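Reading Hot Flash at the Drandport branch library means asking for it at the desk, out loud, from a person who was in your daughter's Girl Scout troop. A thread about menopause memoirs, a genre I now own 831 dollars' worth of.

I started in January. I woke up at 3 a.m. with the sheets stuck to me and did what my people do in a crisis, which was buy a hardcover.

First one: woman turns 50, leaves husband, rents cottage, learns to keep bees. I finished it in two nights. I have a husband, a mortgage and an allergy to bees.

Second one: woman turns 49, keeps husband, gets a very large dog. Better. The dog dies in chapter nine. They could put that on the jacket.

Third one was self-published by a retired school nurse over in Trarkham and it's the best of the lot. It has 57 very short chapters and one of them is called "Where Are My Keys, and Other Letters to the Editor." I laughed so hard I had to go lie down on the bathroom tile, where I was headed anyway.

The rule of these books is that there must be a trip. Greece is popular. Somebody swims naked before breakfast and forgives her mother. I went to Beddoe for a weekend and forgave the motel for the towels.

There's also a scene at the doctor's office. The doctor is always twelve years old and always says "at your age." I skimmed this scene in the first book. Then I had it, nearly word for word, in a paper gown, and went home and read it again properly.
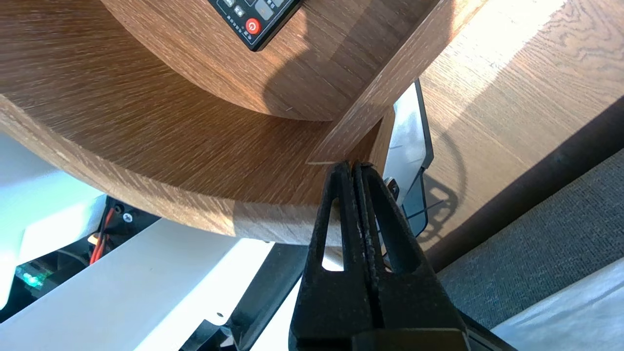 Which one should you read first if you only have patience for one?

The school nurse. She's funny on page one and she never goes to Greece.

A complaint. Why are they all subtitled? "A Memoir of Fire, Loss, and Linen." "A Memoir of Heat, Hope, and Horses." I'd buy one called Sweaty and leave it at that.

Another complaint. The husband in these books is either a saint with soup or a man who says one terrible thing at a barbecue. Mine read a chapter over my shoulder and asked if he was the soup one. I said we'd see how the summer went.

I did try writing my own. I took the evening memoir workshop at Furkinach Books, where you bring 700 words and read them to a circle of folding chairs. Mine were about my mother's electric fan. She ran it all year, pointed at her own face, and the rest of us wore coats to dinner.

When I was 14 I thought she was doing it to annoy us. I wrote that down and read it out and then couldn't read the next line, so the woman beside me read it for me. She did a nice job. She gave my mother an accent she never had.

The second week they asked for 2,000 words. I had 700 and a lot of feelings about margins. I wrote another scene with the fan — it's mostly the same scene, but now it's winter.

I called my mother and asked how long hers lasted. She said "how long did what last." We talked about her tomatoes for a while. Then, right before hanging up, she said, "Buy the fan with the metal blades, the plastic ones rattle."

That's the whole inheritance and I put it in chapter one.

Anyway, the bee book is up for grabs. So is the dog one, if you're braver than I am. The nurse stays on my nightstand next to the fan. Metal blades. She was right about the rattle.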